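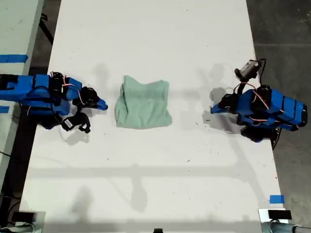
Please put the folding before the ironing, one reader of the first edition wrote to us, my students iron everything beautifully and then they ruin it in the cupboard. We have thought about this remark for a long time, and in the present edition the order of the two chapters is changed.

Chapter 7
Folding Flat Textiles

7.1 Before the first fold

A cloth that lies in a heap on the table has no shape yet. It has corners, edges and a right side, but they are hidden in the wrinkles, and the first work of the person who folds is to find them. In many households this work is done in the air. The person takes the cloth, shakes it, catches two corners under the chin and folds downward. It is quick, and for one's own kitchen it is good enough. In a laundry, a hotel or a nursing home it is less good. The pieces come out in different sizes, the piles lean, and at the shelf somebody must fold them again.

For this reason we teach folding on the table from the beginning. The student who already folds well in the air may find it slow during the first lessons. We ask for patience with it. At the Munitz training laundry, where most of the exercises in this chapter were tried, the new group folds only on the table until the end of April, and after that everyone may choose.

The word "flat textile" will be used in this book for every piece that can be laid out in one layer, or in two equal layers: hand towels, bath towels, dish cloths, napkins, pillowcases, sheets. Shirts, T-shirts and trousers are not flat textiles in this sense. They have parts which do not lie on top of each other in a natural way, and they are treated in Chapter 8. In a mixed basket the student will of course meet both kinds. A crumpled cotton piece of one color can be a small towel or a T-shirt, and from the outside of the heap it is not always possible to say which. Open it first, decide afterward.

7.2 The table

The table should be larger than the largest piece which is folded on it, with free space on every side for the hands and the forearms. A table that is too small makes the edge of the towel hang down, and the weight of the hanging part pulls the rest out of line. For sheets this cannot be avoided in most rooms, and Section 7.6 explains how two persons can work together.

A pale surface is pleasant for colored linen. On white, a light green or a light blue cloth shows its edge clearly, and the shadow along the lower side helps the eye to see where the cloth is lying flat and where it stands up a little. For white linen the same table is less helpful. At the Benavides works the folders of napkins have a gray mat for this purpose, and they roll it away when the colored work begins.

Wipe the table before the work and again after every change of load. Small dark specks on a white top may be crumbs, lint or dirt from the floor, and they may also be only old marks in the surface. Pass a clean white rag over them. If the rag stays clean, the marks are in the table and the work can start.

The light should come from more than one side if this can be arranged. With a single strong lamp, the arms of the person throw shadows across the cloth and a small crease can be missed.

7.3 Opening the heap

Students like to pull. They take the piece that is on top and pull it quickly toward themselves, and the heap comes along. The better way is to lay the heap in the middle of the table and to look at it for a moment. Usually one side is already flatter than the others, and often there is a straight line in it. This line may be a hem, or it may be only a fold in the middle of the cloth. Feel it between the thumb and the finger: a hem is thicker.

When you have a hem, follow it with both hands, one to the left and one to the right, until each hand comes to a corner. Lift a little, only so high that the cloth can slide under itself, and lay the hem down parallel to the edge of the table. Then smooth from this hem outward with the flat hand. The fingers stay closed. Do not smooth from the outside to the middle, as it collects all the wrinkles in one place.

With a bath towel of heavy quality the corners may be turned under, and the student believes that the piece is shorter than it is. Turn them out before measuring.

7.4 A note on quantities

The exercises at the end of the chapter use a practice load of 32 pieces, all of the same kind. It was chosen after a count made at the Irside linen service. There, a beginners' group folded 684 hand towels in the first week of training and 1,317 in the last. We give these numbers to show that speed comes from repetition of the same movement. They should not be used as a target, and a teacher who has smaller loads can work with them equally well.

The standard folds are named by the layers they produce, following the Imura table in the appendix. A fold in 2 is one fold along the middle. The other names are built in the same manner.

7.5 Words used in this chapter

Hem: the edge of the cloth, turned over and sewn.
Selvage: the long edge finished by the loom, without sewing.
Right side: the side which should be seen after the folding.
Lead edge: the closed fold that looks toward the person at the shelf.
Squaring: bringing two corners exactly together before the crease is pressed.

The lead edge is the term that makes the most trouble in the practical lessons, and we begin the next section with it.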